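Carrot Sheets and Other Bedding — Spare Room Gallery

Posted March 25, 2024 by Danica Machala

Quick page before I run out the door. A few of you asked to see the spare room bedding now that the Atton house is nearly set up for guests, so this is it. Only two pics so far, will add the rest when I get a minute.

Background for anyone new: we're doing up the old place on Skikgate a room at a time. Kitchen last year, bathroom mostly done (don't ask about the grout), spare room now. Manee picked the bedding. I wanted plain navy. I lost.

1. The carrot print

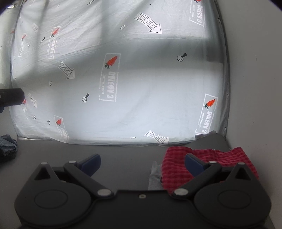 Manee found the set at the Srithong market, second table from the door, in with the tea towels and odd pillow cases. Paid 14 dollars. She'd have paid more. I would not have.

Washed it once on cold before using it, with a bit of vinegar, and hung it on the line out back. Colour held fine. No iron, I'm not ironing a sheet for anybody. If you're fussy about creases pull it off the line while it's still a tiny bit damp and put it straight on the bed, the matress does most of the work.

Orathai asked where the rest of the fabric range is from. No idea sorry. No tag on ours. The stall lady said she gets the odd ends from a wholesaler and never sees the same one twice. If anyone spots matching pillow cases, write to me. I mean it. Two would do.

For now it's getting plain orange pillow cases from the cupboard. Close enough to the carrots — Manee says it's "a look".

2. On the bed 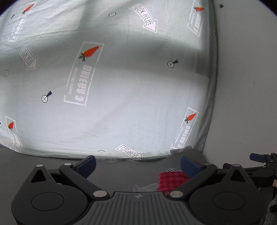

Guest list for the spare room is already longer than I'd like. Cengiz is first, staying seven nights in May while his own floors get done. He's tall so we'll see how he goes. Then Jirayu and the kids, who will want the trundle as well, and the trundle still has no sheets at all. On the list.

How I get a fitted sheet on by myself, seeing as it came up in the comments last time:

Start at the far corner, head end. The one that's hardest to reach.
Then the opposite corner at the foot, on the diagonal.
Other two after that. Lift the mattress with your knee if you have to.
Run your hand under the edge all the way round and tuck as you go.
Walk away. Don't look at the wrinkles.

Takes me a couple of minutes. Used to take ten and some swearing.

The walls still need a wash and a second coat. Paint is Flirnevance in the off-white, same as the hallway, and I've got most of a tin left so no excuse really. Was going to hang a shelf as well but I think a hook behind the door is plenty for guests. Maybe a lamp. The good lamp went to Orathai's and I doubt it's coming home.

Still to come on this page: the quilt (Manee's aunt is finishing the binding, it's all by hand and lovely), the curtains if I ever hem them, and the trundle once it's dressed. Also the blanket box, which needs sanding frist.

Total spend on the room so far is 61 dollars not counting paint. Pretty happy with that. The kitchen doesn't get mentioned in the same sentence.

Comments are open below. Pillow case tips especially — anything orange or green, standard size, doesn't have to be new.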